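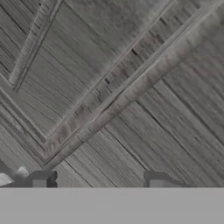

Grey boards with a long raised beam running across them.

What is a golf course?

A golf course is a big piece of land made for playing golf. Most full-sized courses have 18 holes. Smaller ones have nine. The word "hole" is used in two ways, and this can be confusing at first. It means the small round hole in the ground that the ball drops into. It also means the whole stretch of land you play along to get there, from the start to the flag.

This page explains the parts of a hole, the different kinds of course and how the scoring works. For our examples we will use two courses, one at Ututport and one at Nirnport.

The parts of a hole

The tee
Every hole begins at the tee. It is a flat area of short grass with markers to show where you must start. There are often several sets of markers in different colours. The ones at the back make the hole longer and the ones at the front make it shorter. Children and beginners usually play from the front.

The word "tee" is also used for the little peg that holds the ball off the ground. You may use a peg for your first shot on each hole. After that the ball is played from the ground.

The fairway
The fairway is the strip of mown grass between the tee and the green. It is the best place for your ball to land. Some fairways are straight. Others bend to one side, and a hole like that is called a dogleg.

The rough
On both sides of the fairway the grass is left to grow longer. This is the rough. A ball in the rough is harder to hit cleanly, and in very long grass it can be hard to find at all. Players have three minutes to look for a ball. If they do not find it in that time, it counts as lost.

Bunkers
A bunker is a hollow filled with sand. You have to hit the ball out of it, and you must not test the sand with your club first. When you have finished, you smooth the sand with a rake so that the next player does not land in your footprints.

Water
Streams, ponds and ditches are called penalty areas when they are marked with red or yellow stakes. If your ball goes in and you cannot play it, you add one shot to your score and drop a ball nearby, in a place the rules allow.

The green
The green is the area of very short grass around the hole. The ball rolls easily on it, so players use a club called a putter and tap the ball along the ground. Many greens have slopes. On a slope the ball curves as it rolls, and golfers call this "break".

The flag
A tall flagstick stands in the hole so that players can see where to aim from far away. The hole itself is 108 millimetres across, a little wider than a mug. It is moved to a new spot on the green quite often, so the grass does not get worn in one place.

Different kinds of course

Links
A links course is built on sandy land by the sea. There are few trees, the ground is bumpy and the wind can be strong. The grass is thin and the ground is firm, so the ball bounces and rolls a long way. The course at Ututport is a links. Its fifth hole is called Kanaujia and runs along the top of the dunes. On a windy day it may need two more shots than on a calm one.

Parkland
A parkland course is built inland and has trees and soft green grass. The ball does not roll as far. The course at Nirnport is parkland. A stream called the Lamo crosses four of its holes.

Heathland
A heathland course is also inland, but the soil is sandy and there is heather and gorse beside the fairways. Heather has tough stems which can wrap around a club and twist it.

How long is a course?

Golf courses in Britain are usually measured in yards. A yard is a little shorter than a metre. To find the length of a course, you add up the lengths of all the holes.

At Ututport the first nine holes add up to 3,143 yards. The second nine add up to 3,157 yards. Together that makes 6,300 yards. You would walk further than this in a real round, as you also have to walk from each green to the next tee, and few people hit every ball straight.

The shortest hole on the Ututport course is 90 yards long. A short hole can still be difficult. This one has a bunker in front of the green and another behind it.

What is par?

Par is the number of shots a very good player is expected to need on a hole. It depends mostly on the length. A short hole is a par 3, a medium one is a par 4 and a long one is a par 5. Two of the shots are always allowed for putting. So on a par 3, you are expected to reach the green with one shot and then take two putts.

There are names for scores that are different from par:

Eagle: two shots fewer than par
Birdie: one shot fewer than par
Bogey: one shot more than par
Double bogey: two shots more than par

If you hit the ball into the hole with your first shot from the tee, it is a hole in one.

In most kinds of golf the lowest score wins. New players often take many more shots than par, so they may be given extra shots to make the game fair. This is called a handicap.

Who looks after the course?

The people who look after the grass are called greenkeepers. They often start work before 6 o'clock in the morning, so that the greens are ready for the first players. They mow, water the grass, rake the bunkers and cut the new holes. In March the grass begins to grow faster and there is more mowing to do.

Players help too. If your club digs out a piece of turf, called a divot, you put it back and press it down with your foot. If your ball makes a dent in the green, you repair it with a small fork.

Staying safe

A golf ball is hard and travels fast. Stand well away from anyone who is swinging a club, and never walk in front of a person who is about to play. Wait until the players ahead have moved out of reach. If your ball is flying towards someone, shout "Fore!" as loudly as you can. If you hear that shout, cover your head with your arms and crouch down.

If there is thunder or lightning, stop playing and go indoors. Do not shelter under a tree.

Words to remember

Dogleg: a hole that bends
Divot: a piece of turf dug out by a club
Fore: a warning shout
Links: a course on sandy land by the sea
Putt: a shot rolled along the green
Round: one full game, usually 18 holes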